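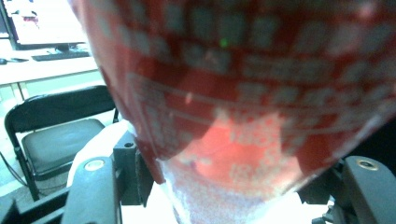
Good morning. My subject is small: how we keep one hand-held gripper in order at Troltex, in the Flindatham workshop. We call this tool Ora.

(next slide)

First the numbers. In April Ora made 2,513 closings on soft things, mostly plastic bags. After such work the finger pads lose their grip little by little. The operator does not feel it, so we must look for it.

Our routine takes 15 minutes in the morning.

Wipe both finger pads with a dry cloth. No alcohol, it makes our pads hard.
Turn every screw by hand first, then with the small key. If one is moving, write it in the log.
Close the fingers slowly on a strip of thin plastic and pull. If the strip slides out, we change the pads, both together, never only one.
Open fully and look if the two sides stop at the same angle.

(pause here, let them read)

Worn edges alone are no reason to change. I keep pads with scuffed edges in service when the strip test is good.

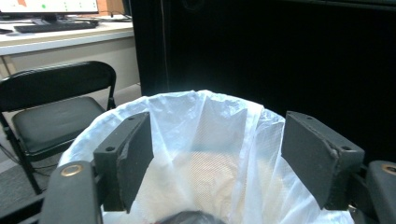 Chu objected to this at our last meeting: a strip test at 8:00 says little on the state at noon, and the pads should be changed at 310 closings without any test. I answer that we would then throw away many good pads. But I took one part of the proposal, and we now repeat the strip test after every 60 bags.

(slide with the log page)

Please look at the third column. It is for the angle, left and right. When the difference grows from one morning to the next, I open the housing and check the linkage before I touch the pads.

Questions on the linkage I will take now, spare parts after the break.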